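Notebook – bench 5, cultures
December, entry continued from previous page

09:10. Stored kefir grains back on milk. Grains were held at fridge temperature in plain whole milk in the 889 jar (number on the lid, old inventory, no meaning any more). Rinsed once with fresh milk, not water. Grain mass after draining 19 g, small and tight, slightly yellow. Smell normal, some yeast. No pink, no fuzz.

Starting over with whole milk from Malen, the unhomogenized one in glass. The last run used Buvix long-life milk and gave a thin product with whey at the bottom by evening. I don't blame the heat treatment yet. The ratio was also off that day, and two things changed at once makes the run useless for comparison. It stays in the log as a bad run.

Plan for this series:
Jar A: Malen whole milk, grains at one part to 20 by weight.
Jar B: same milk, one part to 40.
Jar C: Buvix, one part to 20.
All three at room temperature on the shelf away from the window, cloth lids, no stirring until first reading.

Grains split by weight from the drained batch. What was left over went back in the storage jar with fresh milk.

09:40. pH meter calibrated at 4 and 7. The slope was poor on the first try. Electrode had dried out in its cap again. Soaked it in storage solution for an hour and repeated; slope acceptable. Please leave solution in the cap. A dry electrode drifts high in milk and the error is large enough to hide the end point.

10:55. Starting readings. A 6.6, B 6.6, C 6.7. Nothing to interpret.

15:30. First check, no stirring. A has begun to thicken at the surface around the grains. B still liquid. C liquid, with a few bubbles at the wall. pH A 5.7, B 6.1, C 5.9. Tilting the jar is a poor test at this stage, as the skin holds and the milk under it does not.

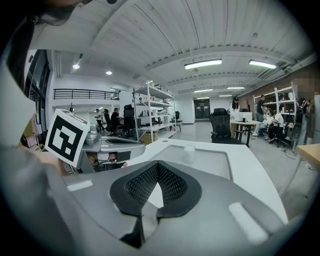 Does the grain ratio change the flavor, or only the time?
Mostly the time, if each jar is stopped at the same pH. At a fixed number of hours the heavier ratio is simply more sour, and people then report that as a flavor difference. Stop on pH, chill, and taste side by side the next morning.

19:00. Second check. A set, soft curd, thin line of whey forming below the grains. pH 4.6, so A is finished. Strained through the plastic sieve, bottled, chilled. B at 5.2, thick at the top. C at 4.9 and still pourable, which matches the earlier complaint about Buvix, this time with the correct ratio. So the thin body is repeatable. Cause open.

Left B and C overnight on the shelf. That is too long for C but there was no one to strain it at the right hour. Marked on the lid.

Next morning, 07:50. B 4.4, firm, some whey. C 4.2, separated, curd in fine grains and whey clear yellow. Shaken, it recombines to something drinkable but gritty. Not a fair result for C because of the overnight hold. Repeat C with an early start.

Grain mass after straining, A: slight gain, within what drops of clinging curd could explain. I am not recording growth from a single pass. B and C grains not weighed; they were rinsed together by mistake and can't be told apart now.

Taste, from chilled samples. A clean, mild, faint bread note. B sharper, more fizz. C sour, flat after. I knew which was which, so treat this as a remark and no more.

Reading. Went through the photocopied dairy handbook from 1885 on the top shelf. The section on fermented milks gives temperatures by hand feel and quantities by the cup, but it does say to keep the vessel closed and turn it often. We do neither. Closed jars would hold more gas and turning should keep the grains in contact with fresh milk. Worth one jar.

Supplies. Tang sent the wrong sieve mesh, too fine, clogs with curd at once. Return it. The old plastic one stays in use. Rustia bottles are good but the seals hold smell; boil them before reuse and keep kefir seals apart from the yogurt ones.

To do:
– repeat C, start before 08:00, stop at 4.6
– add jar D, Malen, one to 20, tight lid with headspace, turned every hour
– weigh grains before and after in the same tared sieve
– new storage solution for the electrode
– second thermometer on the shelf, as the top runs warmer than the bottom and A was standing on top

The last point may account for part of the gap between A and B. Swap positions next time.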